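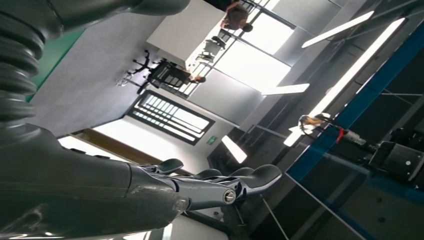
Section 2. Installing Nonitz and adding it to a host

Nonitz is a tape delay plug-in from Mogensen. It loads as a VST3 or AU effect and must be added to a mono or stereo track in a host program; there is no standalone version. The Mod page uses the word "joint" for a point where two modulation lanes meet. Each lane can bend at its joints without moving the lanes before it. Joints are explained in Section 5 and can be ignored during set-up.

Before you start

Close all host programs. Remove any beta version of Nonitz, including its preset folder. Presets saved in the beta cannot be read by the release version.

Installing

1. Log in to your Mogensen account and download the installer for your system.
2. Run the installer. Choose the plug-in formats you need and clear the others.
3. Leave the content folder at its default path unless your system drive is short of space. The Sirent tape library takes up roughly 2 GB.
4. Open your host and rescan plug-ins. Some hosts do this on their own at start-up.
5. Insert Nonitz on a track. The activation window opens the first time only.
6. Paste your serial number and click Activate. The main page appears when activation is complete.

Note: One serial number covers 2 computers. To move to another machine, click Release in the account window on the old one first.

Setting levels

1. Set Mix to 100% and Feedback to zero.
2. Play the loudest part of the track.
3. Adjust Input until the meter peaks near -18 dBFS. The tape model is calibrated to this level — higher settings add saturation and raise the noise floor.
4. Match Output to the bypassed signal using the Bypass button.
5. Return Mix to the value you want. On a send track, leave it at 100%.

CAUTION: Feedback values above 100% will self-oscillate. Lower your monitors before testing this range, and do not test it on headphones.

Syncing to the host

1. Click the clock icon to switch Time from milliseconds to note values.
2. Choose a division. The shortest is 1/16.
3. Start playback. The clock icon turns green when host tempo is received.

If the icon stays gray, check that the host is sending transport data to plug-ins. Tempo changes during playback cause a short pitch glide in the repeats. To remove the glide, open Settings and set Tape Motor to Fixed.

Nallham controllers are detected when the plug-in window opens. See Section 3 for mapping.

Manual revised 6/6/19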